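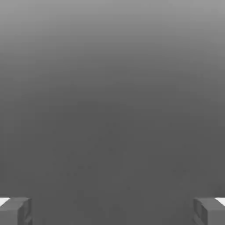
Ticket 37: blocks missing from wrist camera view in sim

Opened by: Rhea Enriquez
Project: Perka (robotics club, pick-and-place challenge)
Status: open

Okay team, the gripper loads! Both fingers show up in the bottom corners, wide open and level with each other, and I'm thrilled, but there's only gray between them. No blocks, no bin. The log says all the blocks spawned with no errors.

Tried so far:
- Restarted the sim and reloaded the scene file. Same view.
- Ran 300 steps before grabbing a frame, in case the blocks needed time to settle. Same view.
- Swapped in the October scene file. Same again!

Reply from Tove Damgaard, 2022-04-03
Great start, the fingers were the hard part! Can you print the block positions in world coordinates? My guess is units - the new block file may be in millimeters, and the sim wants meters.

Reply from Rhea
Printed them - x is 300 on the first block. Meters! So it's way off past the table, ha. I'm adding the scale factor to the loader now and will rerun with the default light too, as the surface looks awfully dark near the gripper. Leaving this open until I see a block between those fingers.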